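Stotimach Studios open day: two hours in the queue, eleven minutes in a cave

Posted 21 July 2021

The Stotimach lot opens its gates to the public once a year and I have now been, so you can stop asking. It sits at the far end of the Radwan tram line, past the cement works, and from the outside it could be another cement works. There is a mural of a man on a horse by the main gate. The horse has had more work done on it than the man.

The studio's big release for the spring is Jornska, a mountain epic with swords, which comes out in February. The teaser has been everywhere. You will know it as the one where a man walks slowly towards the camera while things burn behind him, and then says one sentence about his father. I have seen it so often at the bus stop that I can do the sentence myself. The open day was plainly put on to get us all excited about the film, and it did partly work on me, which is annoying.

Tickets were free but timed. Mine said the first slot of the morning. I was let in two hours after it, along with everyone whose ticket said anything at all. There was a coffee van. It ran out of milk, then cups.

Once inside you are put in a group and given a lanyard in one of several colours. Ours was mustard. The mustard group was told to keep together and began at Stage 2, where the cave is. This is the cave from the teaser, the one with the waterfall, and it is smaller than my sister's garage. The rock is painted foam and you may press it with one finger. A child in front of me pressed it with a boot and we were all moved along. We had eleven minutes in there, including a talk on how the waterfall is turned on. It wasn't turned on. The pump is noisy and they were recording something next door.

After the cave, the weapons store. The swords come in three weights: proper metal for close-ups, something lighter for running about, and rubber for anyone who has to fall over. I held a rubber one. It drooped. The guide told us there are more than 400 of these on the racks and that they still ran short during the siege, so if you look hard at the back rows in the finished film there are apparently men charging the castle with broom handles. I will be looking hard.

Wardrobe is upstairs, through a fire door and along a corridor lined with posters from the studio's earlier hits. I was pleased to see Kukton among them, a film in which a lorry driver takes on a whole harbour and wins. I saw it at the old Radwan Palace with nine other people and two of them walked out, and I will defend it to anyone. The poster is hung next to the toilets.

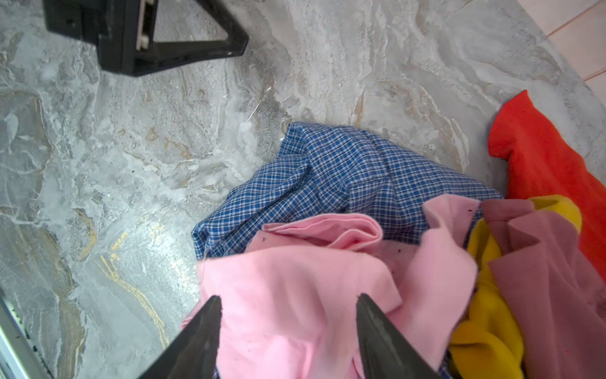
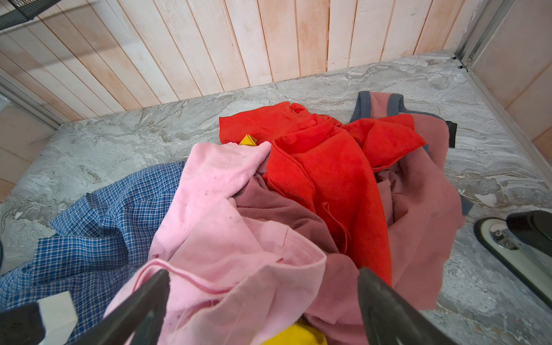

Pink fabric in a heap, on the grey marble pattern.

The wardrobe talk was the best part of the day and the worst attended, half of mustard group having peeled off to find the coffee van. A hero's cloak in Jornska exists in several states, starting at clean and ending at what the department calls "final battle", and each has to be matched to the right scene or the man gets cleaner as the war goes on. This did happen once, in a film they wouldn't name. (It was Kukton. His vest is spotless by the end. I always took it for symbolism.)

They age things with sandpaper, tea and a cheese grater. New boots are walked in by whoever in the office has the right feet. We were also told that villains get the better tailoring, on the grounds that they stand still more, and having thought about it on the tram home I can't find a counter-example.

Then a screening room, with real seats, for what the programme called exclusive footage. It was the teaser. It was the teaser with about four seconds more of the slow walk, and a new shot of an eagle. People clapped the eagle. A man behind me shouted the father line along with the hero and got a bigger cheer than the hero did. I should say that in a proper room with the sound turned up it does go through you, the drums especially, and I came out wanting to see the whole thing far more than I had that morning. I don't hold out much hope for the dialogue.

The stunt show was outside and was called off for wind. In its place two of the riders brought a horse round for us to look at. It was a nice horse, and much thinner than the one on the mural.

Practical notes, if you're thinking of next year:

The tram is every half hour and the last stop is a fair walk from the gate. There is no pavement for part of it.

Take your own food. The canteen is open to visitors but what it sells is soup.

Pictures are allowed on the stages, though not in the screening room, where they tape over your phone with a sticker that takes some getting off.

The shop had Jornska mugs, Jornska tea towels and one size of T-shirt, which was enormous. I bought a tea towel. It has the father line on it, spelt wrong.

Would I go again? Yes, if they turn on the waterfall.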